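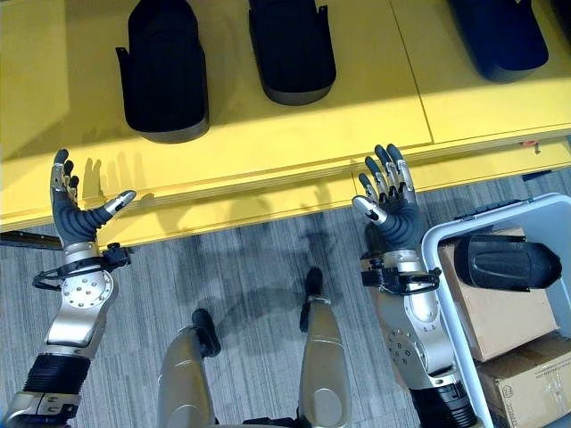 Yellow table, gray striped carpet, Dreltport room.

Tue 15 September

Adhesive test for the bookbinding job, second round. Sakamoto paste against the old wheat starch recipe, both on the 328-page text block from the Arnisbridge ledger.

Mixed the starch at one part to 6 by volume, cooked it slow, pushed it through the sieve twice. Still a few lumps at the bottom of the jar. Taner Canpolat thinks the pan gets too hot too early and wants it started in cold water next time. I'll try that.

Spine lining went on with the grain running head to tail. The Japanese paper took the starch well and lay flat with a light brush. The Sakamoto batch grabbed faster – too fast for me on the first strip, which I had to lift and redo. Left a small tear at the tail, maybe an inch from the edge. Mended with a scrap of the same paper.

Both samples under boards and weights by lunch. Blotters changed after two hours, then again before closing. Don't open them before tomorrow afternoon.

The ledger's stock number is 3399, not 3390 as on the job sheet. Corrected in pencil.

Prorngate still hasn't sent the calfskin. They said the March order used up what they had in the dark brown. If it isn't here by Friday we go with cloth for the spine and keep the old leather corners.

To do: sharpen the paring knife, order blotters, ask Taner where the bone folder went.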